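**Unit 7 handout: Can you believe a success rate?**
Project section, June. Read before lab. Bring your log sheets.

Last year's Folska group reported 875 good grasps out of 1346 tries and called the bottle problem "mostly solved." Work out the percentage yourself. Then ask what was counted as a good grasp. Their report says "object held," with no time limit and no lift height. I asked Joni Rissanen, who wrote the logging code, and he said a try was marked good if the fingers stopped closing before they touched each other. A jammed finger would pass that test. So would a bottle pinned against the table.

So I don't accept the number, and you shouldn't accept your own until you have done the work below.

**Clear plastic and the wrist camera**

Most teams this term want to use the wrist view to decide when to close. I have doubts. At close range the bottle blurs, glare lands on the label, and colors run together through the curved wall. A detector trained on sharp pictures taken from farther back has no special right to work here.
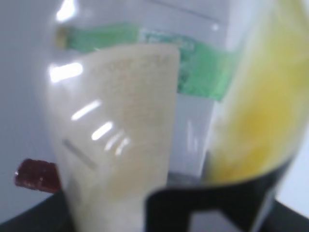 *Fig. 1. Wrist view, clear bottle with cream label, gripper finger at lower right of center. Label print not readable.*

Look at Fig. 1 and try to say whether the finger is touching the bottle. I can't. It could be in contact or just in front. If your labels say "contact" for frames like this one, write down where that information came from. Finger position? Motor current? A guess by whoever was labeling at 2 a.m.?

Sunil Uddin's team claims their network, Portela, gets contact right from the picture alone. They trained on 2000 frames, and the test frames came from the same runs. That is a leak until they show me otherwise.

**For lab**

- Write your definition of a good grasp in one sentence before you collect anything.
- Split by run. Never by frame.
- Report clear objects separately from solid ones.
- Run the Dister baseline (close at a fixed distance, no camera). If you can't beat it, say so in the first paragraph of your report.
- Keep the failed tries, including the ones you think "don't count."

Logs go in the shared folder before you leave the lab.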